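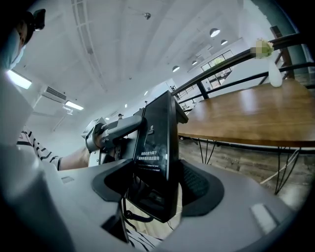 3.2 Survey design and response

The household survey was carried out in the four parishes that make up the Skasau district. Questionnaires were sent by post to 1483 addresses drawn from the electoral roll, with a reminder card following in July. Of these, 1433 were confirmed as occupied dwellings, and 1000 completed forms were returned in time to be included in the analysis. Forms in which the section on water use had been left blank were treated as non-responses.

Respondents were asked to state the main source of their drinking water, the age of the building, and whether any pipework had been replaced during their occupancy. Where the age of the building was not known, the date was taken from the parish register of properties. Answers on pipe material proved less reliable, particularly among tenants, and were checked against the supply records held by Neltura, the regional water company.

Figure 4. Stages of the household survey, from the drawing of the sample to the final data set. Dwellings served by private wells are shown separately.

As Figure 4 shows, households with private wells were kept apart from those on the mains supply at every stage. The two groups differ in building age and in distance from the nearest treatment works, and a combined estimate would have hidden this. Weights were applied by parish and by tenure, following the method of Räsänen, but no weighting was made for household size.

The response was lowest in the Plastum parish, where many dwellings are let for the summer only. Results for that parish should therefore be read with care. A shorter form was considered for seasonal tenants but was not adopted, as it would have left out the questions on taste and discolouration on which Section 4 depends.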